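首页 机构动态 技术通报 帖文 关于我们

Presau家居自动化安全组
【关于手持夹爪编号015异常情况的通报】以下分条发布，请以本帖串为准。

1/ 2026年6月，我组在居室环境下使用手持夹爪进行床面织物抓取作业时，编号015的设备出现指端闭合滞后。操作人员松开按键后，夹指仍保持夹持力，最长一次持续8秒。无人员受伤，织物未见破损。

2/ 该批次设备共24台，现已全部暂停使用。各协作点收到本通报后，请将设备断电，单独存放，不得自行拆解。 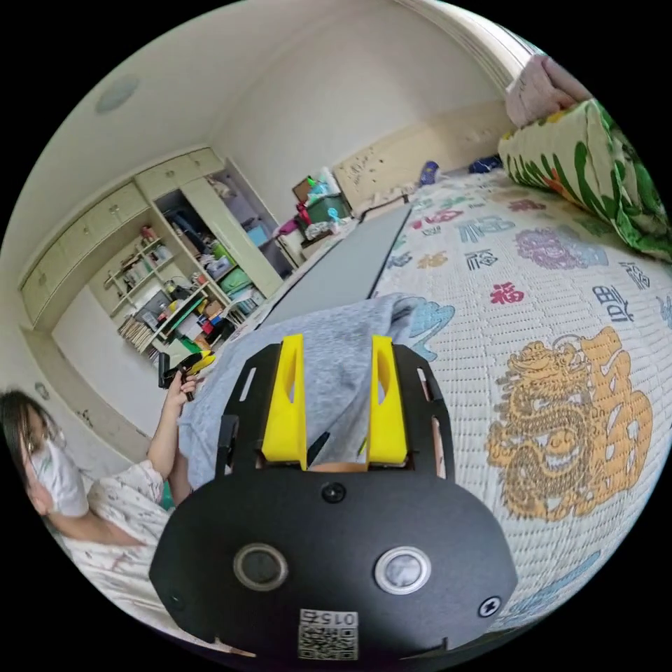
发布：Presau家居自动化安全组　执笔：Oana Marinescu　审核：Vusumuzi Adams
打印本页 | 以电子邮件发送

3/ 作业对象为置于床面的灰色织物，床上铺有印花床品。此类软质物品易起皱、易堆叠，夹取时边缘可能卷入两指之间，对闭合与释放的一致性要求较高。

4/ 经调阅运行日志，滞后集中出现在连续作业145次之后。初步判断与指根传动部位的回位弹簧有关，型号为Ultari二代。弹簧供应方Grabowska已收到书面通知，并同意提供同批次留样。

5/ 需要说明的是，015号设备在上一轮例检中结论为合格。例检项目仅包含空载开合，未包含夹持软质物后的释放时间。此项属我组检验规程的缺漏，责任由我组承担。

6/ 居室作业中，操作人员与同室人员距离较近，手部可能进入夹指活动范围。即日起执行下列临时要求：
一、作业期间，同室人员的手部与夹指保持足够距离；
二、每次装夹前空载开合三次，发现迟滞立即停用；
三、夹指未完全张开时，不得徒手抽取被夹物品。

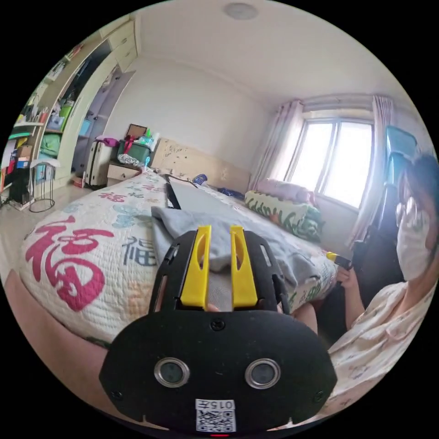
床面织物抓取作业，设备编号015。

7/ 有协作点来函询问，已采集的数据是否继续有效。答复如下：释放时间正常的记录予以保留；出现滞后的记录共18条，已加注标识，不进入后续训练集。各点无须重新报送。

8/ 复检工作由Skodley实验室承担，内容包括弹簧疲劳测试、按键信号延迟测量及软质物释放试验。复检期间不安排替换设备，原定的居室作业计划相应顺延。

9/ 如贵点曾出现类似现象但当时未予记录，请补报设备编号、作业对象及大致持续时间。补报不影响协作点评定。

10/ 复检结果预计于9月公布，届时一并发布修订后的例检规程。在此之前，本通报第6条持续有效。第4条所述原因为初步判断，如有更正，将在本帖串下续发。

联系我们：请通过站内信箱联系安全组　|　© Presau 版权所有　|　返回顶部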